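House rules for a helper robot: what to insist on, what to ignore

I get brochures. The latest, from a firm called Prellia, promises a robot that will "learn your home," and the price starts well north of $2,000. Maybe it will. Until I see one get through a month of ordinary mess, I'd treat any walking, grabbing machine the way I treat a table saw, and that means rules before it gets switched on.

Clear the surface first. One job, one object. If it's fetching a bottle, the mugs and the mail go somewhere else. Sales people will tell you this isn't needed anymore. Clear it anyway.

Keep cables out of the walking path, yours and the robot's. A line looped over a smooth floor will catch a foot sooner or later. Run it along the wall, and leave enough slack that a turn doesn't pull it tight.

Start with things that can fall. Capped bottles are fine. Drain cleaner, bleach, hot pans and anybody's medicine are not, whatever the demo showed.

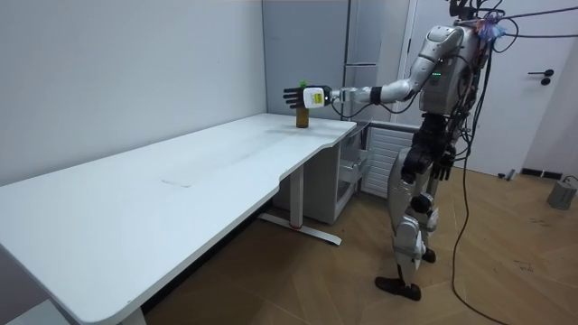 Should you stand next to the robot while it reaches for something?

Stay out of arm's reach, with the stop button in your hand, until the arm is back down and the machine is standing still.

My neighbor Jonalyn Cruzado thinks I'm fussy about that. She had a Magnusson arm on her workbench for 11 weeks and never got pinched. Good for her. I'd still rather walk three extra steps.

About those safety stickers: a label tells you somebody bought labels. Ask which standard the robot was tested to, who tested it, and whether that covered homes or only factory floors. I asked Gedden all 3 and got a link to a video. If the answer is vague, write it down with the name of whoever gave it.

Last, test the stop button every 30 days, with the hand empty. Put it on the calendar next to the smoke alarm check.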